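skokinbridge-path-times
README

Walking times for signed footpaths between Skokinbridge and Larnevley, as reported by the people who walked them. Last changed 17/04/2019.

Read this before you plan a day out with it

The tourist leaflet says the river loop takes "an easy two hours". I have never met anyone who did it in two hours, and I've asked a lot of people at the top gate. That is why this file exists. It doesn't follow that the numbers in it are right. They are what walkers wrote down, and walkers flatter themselves.

What is in the file

paths.csv has one row per signed path, 99 in all. Each has a name, a start, an end, a length in metres and the time printed on the signpost, where a signpost is still standing.

walks.csv has one row per reported walk, 2145 of them. Columns:

walk_id - a number, no meaning
path_id - matches paths.csv
minutes - door to door, or stile to stile, depending on who filled it in
party - number of people, children counted as people
ground - dry, soft, flooded, snow, or blank
stops - yes, no, or blank
direction - out or back, blank for loops

Treat "ground" with suspicion. One person's soft is another person's flooded, and anyone who turned round because of the water never sent a form in at all. If you work out that flooded paths are only slightly slower than dry ones, you have found that out and nothing about the paths.

Where the numbers came from

Paper cards left in boxes at the two car parks, plus a web form that Uthai Petchrat ran for one winter. We began with 3084 reports. Those with no path, no time, or a time that would need a bicycle were taken out. Uthai wanted to keep the fast ones on the grounds that fell runners exist. I looked at them, and several were claimed by parties of six with a pushchair. They went.

Lengths were taken off the map with the Kohlhase route tool. It draws straight lines between points, so anything with zigzags comes out short. Path 41 up to the quarry is the worst. Don't compute a speed for it.

Signpost times are copied as painted. Where they come from is anybody's guess. The council couldn't tell me, and the posts on the Larnevley side all give times in neat quarter hours, which makes me doubt that anyone walked anywhere.

What it can't tell you

How long YOU will take. Whether a path is open. Whether it is pleasant. Somebody asked if the file could be used to grade paths easy, moderate and hard, and somebody else then did it, with coloured dots, and put it on a poster. Please don't. Slow paths here are often slow because there is a tea room halfway.

It also leans heavily towards fair weather. January has hardly any rows and most of those are from the same few people, who are fit and stubborn.

Known faults

Paths 12 and 13 were swapped on the cards for part of the first season. I have fixed what I could recognise.

Blank in "stops" doesn't mean no. It means blank.

The Hillico bridge diversion added a good stretch to path 30. Rows from before and after are mixed together and can't be pulled apart.

Times over eight hours are real as far as I know. One has a note saying "asleep".

Use

Copy it, change it, print it. If you publish an average, say how many walks it rests on. For a good many paths the answer will embarrass you. Corrections to Ayantu Gebremichael, with the path number please, and not just "the muddy one".
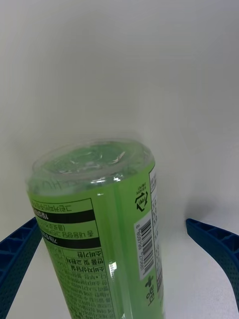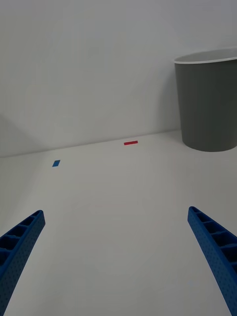 Blue gripper fingers in both pictures; the green bottle is in the first.

Comments (4)

ridgewalker_p
Path 30 is still wrong in my copy. The map length is the old line, before the diversion.

Ayantu
Yes. Leaving the old length until the new signs are up, otherwise the signpost time and the length describe different walks. I'll add a line under faults.

moss and boots
We did the river loop in two hours ten with a dog. So there!

Ayantu
Which direction, and did you stop? Send a card.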